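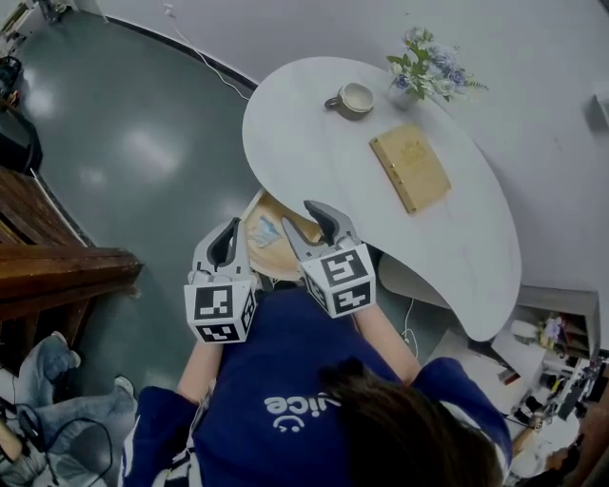

4.2 Handheld grippers, Tesmont vs. Soltura pads

Figure 3. Head view during a two-handed trial. Marker cubes sit under the fingers of both grippers; the light blue item is on the round wooden piece.

Same handheld body for both sets, only the finger pads swapped. 500 trials per pad type, all at the Drurkodska site. Tesmont pads: 409 clean pickups. Soltura: 136, far below what we expected from the bench tests. Most Soltura misses came on thin, flat items — fingers closed, item stayed put. Cups were fine with either pad.

Tracking held up better then we feared. Dropouts mainly when one cube passed in front of the other, see Fig. 3 for how close the two hands get. Floor glare not tested seperately. The McKinnon controller ran with default settings throughout; tuning is left for Section 5.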